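Dreltance puts two gripper designs through kitchen counter trials

May 22, 2018

By Thabiso Msimang

Dreltance, the automation firm that makes sorting and packing equipment for small food businesses, has started comparing two sets of gripper fingers on a kitchen worktop before deciding which will go on its next arm. The work is being run by Yolandi Ngubane and Sizwe Engelbrecht from the firm's test kitchen, and is due to carry on into June.

The two finger sets are known in the workshop as Caver and Dakness. Caver is the older of them and has been fitted to the firm's packing arms for 3 years. Dakness was drawn up last winter after customers complained that light plastic tubs were slipping when an arm turned them over.

Both are being tried on the same kind of job. The arm has to pick up a container of small dry pieces, carry it across the worktop, pour it into a second container and set it down again. Each try is scored on whether the container stays upright while it is carried, how much of the contents ends up in the right place, and whether the arm's own controller had to stop and start again.

"We sell to people who work on counters, so we test on a counter," said Ngubane. "A steel bench with a fixture bolted to it gives you lovely numbers. Then the arm goes to a customer and meets a cup it has never seen."

The containers were bought from an ordinary household shop. Engelbrecht said thin plastic was the hardest thing on the list, as the sides give way when the fingers close and the controller can read that as a good hold when it is a poor one. Bowls are awkward in another way: the fingers have to take the rim, and a small error in height means they either miss or press down on the edge.

The camera question

The firm is also using the trials to settle where the cameras should go. Its present arms rely on a single camera that looks over the work from above. For these tests a second one has been added low down at the wrist, looking out between the fingers.

Tumelo Jacobs, who writes the control software, said the two views were good at different things. The upper camera finds the containers and plans the path. The wrist camera is more use in the last few centimetres, when the arm itself can get in the way of the upper view.

"With the wrist view I can see the tips of the fingers and the thing they are going for together," he said. "What I lose is everything else. If there is a cup off to one side, I may not know it is there until the other camera tells me."

Running both cameras puts more load on the controller. Jacobs said the delay was small enough to live with at present speeds, but he would like to see it brought down before the arm is made to move any faster.

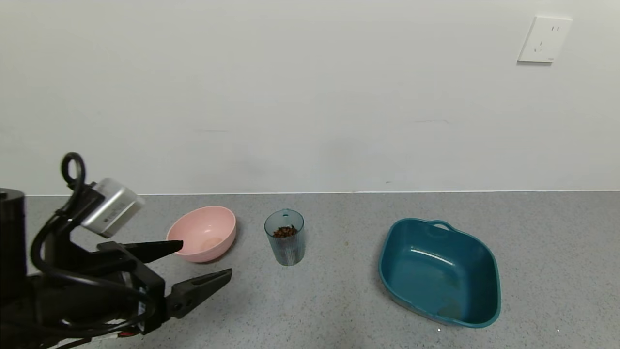 Fingers open beside the pink bowl, with the clear cup and an empty basin further along the worktop.

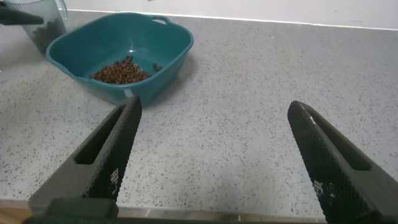 The view between the fingers, with brown pellets in the teal basin and a measuring jug behind it.

Early results

In the first block of tests each finger set was given 34 tries. Dakness failed to finish 2 of them and Caver failed to finish 9. Most of the Caver failures came at the moment of tipping, when the container turned slightly in the grip and the pour went wide.

Engelbrecht was careful about how much to read into that. The first block used only dry contents and a single pouring height, and the containers were put back on the same marks before each try. The second block will move them about between tries and will bring in taller jugs.

"Caver is still quicker to close and it is cheaper to make," he said. "If a customer only moves boxes, I would not tell them to change."

Wear is another open point. The firm wants to know how the gripping faces hold up after several weeks of use, and whether fine dust from dry goods gets into them and makes the hold worse. The fingers will be taken off and weighed at the end of each block, then cleaned with a brush and put back on.

Bheki Ndlovu, who runs the packing room at Rampersad, a dry goods wholesaler that already uses two of the firm's arms, visited the test kitchen last week. He said the pouring figures mattered less to him than the time it took to get an arm going again after a bad pick.

"A few beans on the counter I can sweep up," said Ndlovu. "If somebody has to walk over and reset the arm, the whole line waits."

Jacobs has since added restart time to the score sheet. Under the new rules, an arm that drops its hold will be allowed one further attempt without help, and the clock will keep running until the container is back on the counter.

Dreltance has not set a date for putting the chosen fingers on sale. Ngubane said a short report with the figures from both blocks would be sent to existing customers once testing ends in June, and that anyone wanting to lend the firm an awkward container for the second block should get in touch with the workshop before the end of this month.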